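Robot Laboratory Practice
Unit 2: Teaching by Demonstration
Course handout, Sowerby Technical Institute

2.1 Purpose of the unit

Students completing this unit will be able to record demonstrations of a pick-and-place task, judge whether a recording is fit for training, and prepare a small set of recordings for use in Unit 3. The unit assumes that the safety briefing from Unit 1 has been signed and returned.

2.2 Two ways of demonstrating

In hand guiding, the student holds the arm near the wrist and moves it through the task while the joint motors offer little resistance. The method is quick to learn and gives a good sense of the arm's reach. Its main drawback is that the student's hands and sleeves may enter the view of the cameras, and a policy trained on such recordings may come to depend on them.

In remote control, the student moves a leader device and the arm follows. The laboratory uses the Dradano leader arm at all stations. The student must work with a slight delay and without a direct sense of touch, so early attempts are often slow. Recordings made in this way show the workspace much as the robot will see it when it runs alone - a clear advantage for any method that learns from camera images.

2.3 The sorting task

The task for this unit is to pick up empty drink bottles from a table and place them in a bin. Bottles are set down by hand before each recording. Their position and direction must change from one recording to the next, and both whole and crushed bottles are to be used. 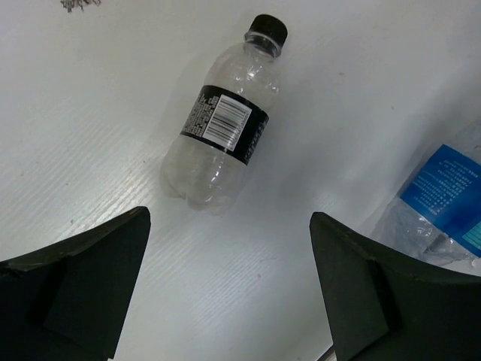 Clear plastic is a demanding material for vision. The table shows through the walls of the bottle, and reflections move as the wrist camera moves. Labels and caps give the policy something steadier to follow, but students should not always present them facing the same way.

The grasp should be made across the narrow width of the bottle, with the fingers open before the descent begins. Close slowly. A light bottle that is touched by one finger first will roll, and the student should then follow it and complete the grasp. Corrections of this kind are useful and should be kept.

2.4 Recording procedure

Start the Zastono recorder and confirm that the wrist view is live.
Return the arm to the home position.
Begin recording, complete one pick and one place, and stop.
Mark the recording as accepted or rejected before starting the next.

Reject any recording in which the arm was stopped by the safety limit, the camera view froze, or another person reached into the workspace.

2.5 Reference set

The shared Breltuter set holds 3,828 accepted recordings from earlier terms, of which 816 were made by hand guiding. A further 258 recordings are held back for testing and must not be used for training.

2.6 Work to be submitted

Each pair submits its accepted recordings and a one-page report. The report should compare the two methods of demonstration and describe one rejected recording in detail. Reports are due at 5 p.m. on the last teaching day in December.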